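"Ask me again when it has folded a fitted sheet"

The woman who runs the demonstration room at Pavik has a habit of answering questions before I have finished asking them. I put it down to having heard them all. Her job is to get people to do housework with a pair of handheld grippers, so that a robot can later be trained on what they did. She agreed to talk on condition that I left her name out, and that I had a go myself.

I should say where I started from. I have sat through plenty of launches where a machine picks up a cup and the room claps. So my first question was whether this was any different.

"Probably not, for you," she said. "You want to see a robot do the washing. I can show you people doing the washing, slowly, with their hands full."

Pavik rents two floors of a former school in Trurau. One has been fitted out as a flat, with a bed and a kitchen. The idea is simple enough. Instead of writing instructions for every movement, you let a person do the job while holding the same sort of jaws the robot will have. The movements are recorded and the model learns from the recordings. Until last September they did it by remote control, with someone steering two arms from a chair across the room.

Why stop? "It was horrible," she said. "You'd spend a morning on one drawer. The arms lag a bit behind you, so you start moving like somebody underwater, and then the robot learns to move like somebody underwater."

And holding the grippers is better? "Quicker. I don't say better. You lose things. A person leans, or shifts their feet, or uses a wrist in a way the arm can't follow. Then you've got a lovely recording of something the robot will never be able to do."

That seemed to me rather a large hole in the plan, and I said so. She shrugged. They check each recording against what the arm can reach, and throw out the ones that fail. In the last batch for clothes they kept 973. She wouldn't tell me how many they began with, and I did ask twice.

I asked about the people doing the work. A shift is 4 hours, and there is a target of 100 usable goes per shift, which sounded to me more like a packing line than a laboratory. She didn't argue. "It's repetitive. Your forearms ache. I did it for a month before I asked anybody else to, and I was sick of the sight of T-shirts."

Do they get paid extra for the awkward items? "They do now."
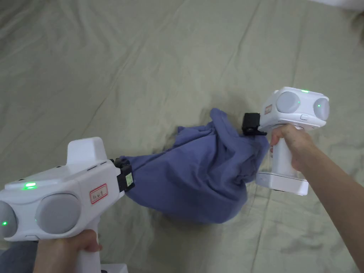
Both jaws on one piece of blue clothing, held over the bed. Each gripper is worked by hand.

My own go was short. I was given a shirt in a heap and told to lay it flat. Picking it up was easy. Finding a corner was another matter - with fingers you feel for the seam, and with jaws you feel nothing much at all. I pinched, lifted, pinched again and ended up with a ball. She told me to leave it in, as failures have their uses.

Do they? "Ondrejka say so," she said, meaning the firm that supplies the training software. "I'm not convinced. Teach it enough bad habits and you've got a machine with bad habits."

This was the most candid thing I heard all afternoon, so I pushed on. Pavik's leaflet promises a robot that will "take laundry off your hands". A trial in a care home in Wivesex is planned. How often does the thing fold a shirt properly, today, with no one touching it?

She took her time. On their own bed, under their own lights, the last test ran to 138 attempts and she was happy with "a bit more than half". In a different room it dropped. She would not say how far.

"I wouldn't have written that leaflet," she said.

So why carry on? She thinks the method is sound, and that the trouble is variety: too few beds, too few rooms, too many shirts of one size. More homes would help. I have heard the promise of more data before, from people selling other things, and I told her that as well.

"Fine," she said. "Ask me again when it has folded a fitted sheet."

I can't fold one either. But I'm not asking a care home to let me try.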